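Recortes en las escuelas del distrito: lo que se aprobó y lo que queda pendiente

El consejo escolar de Dromstead aprobó el presupuesto del próximo curso por un solo voto de diferencia. La sesión empezó con retraso y terminó pasada la medianoche, de modo que muchas familias se fueron sin conocer el resultado. Resumimos lo principal y dejamos para el próximo boletín las cuestiones que el consejo no quiso contestar.

El cambio que más va a notarse es el cierre de la escuela primaria Pichon, que tiene 504 alumnos matriculados. La mayoría pasará a Prakholm, al otro lado de la vía del tren, y el resto se repartirá entre las escuelas que tengan plaza. La superintendencia sostiene que el edificio necesita obras que el distrito no puede pagar. El informe técnico en que se apoya esa afirmación no se ha publicado. Lo pedimos por escrito en dos ocasiones y la respuesta fue que sigue en revisión.

Karla Huerta, maestra de cuarto grado en Pichon, preguntó durante el turno público cuántos estudiantes habrá por aula después del traslado. El presidente del consejo le dijo que los grupos se fijarán en mayo. El contrato colectivo vigente pone un límite para primaria y, según las cuentas del sindicato, Prakholm no puede cumplirlo sin abrir aulas nuevas. En el presupuesto aprobado no hay ninguna partida para eso.

También se suprimen 14 puestos. Son auxiliares de educación especial, dos bibliotecarias y la enfermera que atendía por turnos tres escuelas. El distrito habla de «reorganización» y asegura que las funciones se mantienen. A la pregunta de quién dará la medicación a los alumnos que la necesitan en horario escolar se contestó que el personal de oficina recibirá formación. El sindicato ha presentado ya una reclamación sobre este punto.

Las familias entregaron 1,902 firmas contra el cierre. El secretario las recibió y las incorporó al acta. No hubo debate sobre ellas. Yamuna Mathew, madre de dos alumnas y una de las que recogieron firmas en la puerta de la escuela, pidió que se aplazara la votación hasta conocer el informe. La moción de aplazamiento la defendió la consejera Beverley Kershaw y fue rechazada.

En la misma sesión se renovó el contrato con Pallach, la empresa que hace las pruebas de evaluación intermedias. Pasó en bloque con los asuntos de trámite, sin discusión. Los docentes llevan dos cursos pidiendo que se reduzca el número de pruebas, que ocupan días enteros de clase en los grados tercero a quinto. Kershaw solicitó que el contrato se votara aparte y tampoco salió adelante.

El transporte queda a medias. El distrito pagará autobús a quienes vivan a más de una milla de su nueva escuela, pero la ruta de la zona sur sigue sin horario. Quien tenga hijos en Pichon debería recibir una carta con la escuela asignada. Si la asignación no es correcta, la reclamación se presenta por escrito en la oficina de matrícula y conviene pedir copia sellada.

La próxima reunión abierta de familias y docentes será en la biblioteca de Prakholm. Habrá interpretación al español. Se pueden enviar preguntas por adelantado a los delegados de cada escuela.
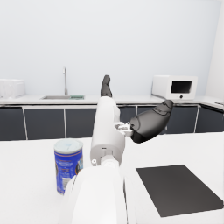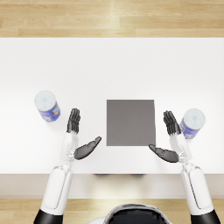 Texto: Flora Cairns
Boletín de docentes y familias de Dromstead
2022-03-16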